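Plevura Robotics Club - Questions We Get From New Members and Parents

Do I need to know how to code before I join?
Not at all! Plenty of our members had never written a line when they walked in, and we would much rather you came curious than came prepared. We have 22 members this year, and somebody will always be happy to sit down with you.

What are you all working on right now?
Our big project is called Drarside, and it has to do with teaching an arm to handle the parts inside an old desktop computer. It is slow, fiddly work, and we love it.
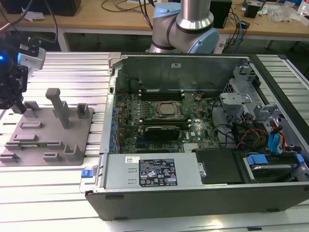 Khanyisile Mnguni

Why computers, of all things?
Well, there is such a nice mix in there - memory slots with their little latches, a processor in its socket, blue SATA cables that flop about wherever they please. A cable is a much harder thing for a robot than a box, as you'll soon find out.

Can I bring in an old computer from home?
Yes please, and thank you! Just take the hard drive out first if it has family photos or anything private on it (ask us if you're not sure how).

What does it cost?
Dues are $103 for the year, and that covers your club shirt and your entry to the Flullisier meet in January. If that's a stretch, drop me a note and we'll work something out quietly.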